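Redesign is live! Small shop site, happy to talk through it

Flernetti
Posted 5/30/20

So we finally pushed the new Raudsepp site and I'm still buzzing. It's a family bakery supply store, 8 pages on the old site, and every one of them had its own menu. We got it down to one menu and a search box, and the owner found her own flour page on the first try!

Biggest change was the type. We went from four fonts to two, bumped the body text up a size, and let the product names breathe. I love how calm it feels now - you land on it and you know where to go.

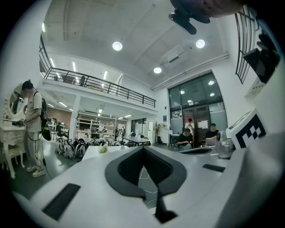 Myroslav Nazarenko
Love the type, really do, but I'd fight you on the sticky header. On my phone it eats a big chunk of the screen and I kept scrolling past the prices. Did you test it on anything small?

Flernetti
We did, on two older phones, and people liked having the cart right there. Fair point about the height though. I could shrink it once you start scrolling?

idivari
Shrinking headers make me seasick lol. Just let it scroll away and bring it back when the person scrolls up. We did that on a garden center site in January and the complaints stopped.

Myroslav Nazarenko
Yes, what idivari said. Simple fix too.

protix
Going to disagree with both of you. The folks buying bakery supplies are reordering the same stuff every month, they want that cart button all the time. Keep it sticky, lose the tagline under the logo. That's about 45 pixels back for free.

Flernetti
Ooh, the tagline! I never even thought of touching it, the owner wrote it herself. I'll ask her. She might be fine with it moving to the footer, it would look great down there in the bigger font.

idivari
Still voting for scroll away, but dropping the tagline is a good start. What did you do about the product photos? They load super fast.

Flernetti
Resized every single one by hand, plus lazy loading for anything below the first row. Took me two evenings and a lot of coffee, and I'd do it again tomorrow! I'll post the header changes in this thread when they're up.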